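Inherited runners and a reliever's ERA

I score for a summer league and keep the season stats in Lumel. In June our starter left with runners on first and second, one out. The reliever gave up a double and both scored. Lumel put both runs on the reliever. His ERA is off now and his manager wants it fixed. Who gets the runs?
Yolanda Salcedo 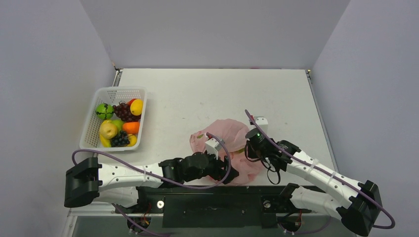
Fruit in a white basket

The starter. Runners he put on base are his if they score, and they're earned unless an error or passed ball helped them. The batter who doubled belongs to the reliever. Check that you entered the pitching change before the at-bat and kept the runners assigned to the starter.
Hussam Geagea

Same problem here, following.

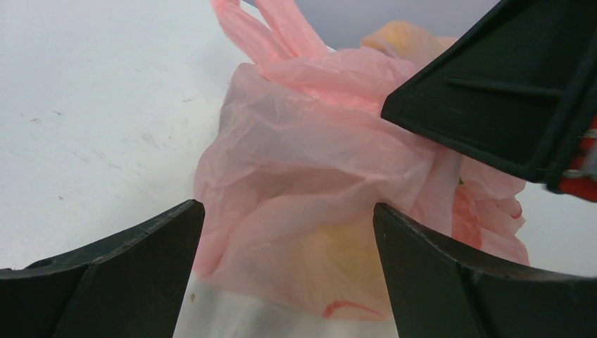
Crescencio Robles: One exception to the above. If a fielder's choice retires an inherited runner, the starter is still charged for the batter who replaces him on base, up to the number of runners he left. Lumel doesn't handle that case. I edit the pitcher line by hand and rerun the totals.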